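Where do you find handles that don't look like everyone else's?
Posted in Home & Product Design

sowa_and_sons
I'm redoing a little side table for our hallway, the kind of thing where you drop your keys and never see them again. It's a plain box with 2 drawers and I want the hardware to be the fun part. I keep seeing those clever concept pieces on design blogs (knobs that double as bottle openers, pulls that look like light switches, a coat hook that's also a drawer pull, you name it) and then there's never a place to buy them! I emailed one studio, Pukden, in October and got a lovely reply saying it was only ever a drawing. So do any of these things get made? And if I had one made for me, what am I looking at, money-wise? I don't mind spending a bit but I'm not made of gold.

Also my partner says a joke handle stops being funny by the second week. Is that fair?

aleseck
Your partner has a point, sorry! I had a pull shaped like a faucet on my desk for a while and by spring I'd swapped it out. Visitors loved it, though, so it depends who the joke is for.

On whether they get made: mostly no. A lot of those pages are student work or something a studio did to get noticed, and what you're looking at is a rendering or one hand-finished model. The mold is what kills it. I got a quote once for a cast metal knob and the shop wanted an order of 2,000 pieces before they'd even talk about a price I could stomach. For one hallway table! I laughed and then I was a bit sad about it.

What worked for me was going small. There are people who'll 3D print a shape from your file and then cast it in brass or bronze as a one-off. Mine came to some 50 dollars each with basic polishing, and I've got 4 of them now on a dresser. You do need a decent file, and you need to tell them the screw size, which I forgot the first time, so I have one very pretty paperweight.

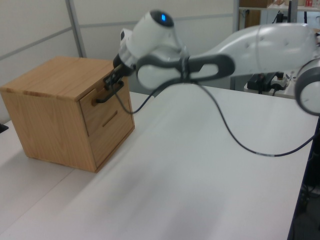
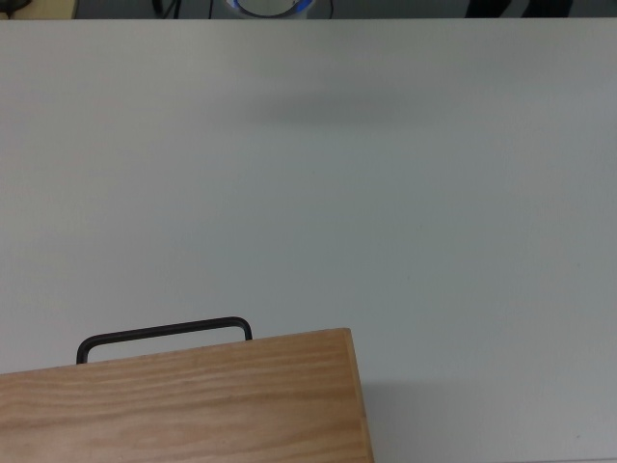 The other thing I'd say is try the shape in something cheap first. I carve mine out of foam or that air-dry clay the kids use, stick it on with putty and live with it for a week or so. You find out fast if it catches your sleeve or if you can't get your fingers behind it. My favorite drawing ever turned out to be horrible to hold, like pinching a pinecone.

And do look at secondhand hardware. Old door knockers, piano parts, tap handles, all of that can be drilled if it's thick enough.

cilutness
just buy normal ones and paint them

sowa_and_sons
Ha, okay, I might end up there. But the clay idea is great, thank you, I'm doing that tonight. I've got an idea for a pull that looks like a zipper tab and I want to see if it's any good in the hand. Aleseck, did your casting people need a special kind of file or was a regular STL okay?

aleseck
STL was fine! Ask them how much it shrinks, though. Mine came back a hair smaller than I drew it, and they only mentioned it afterward.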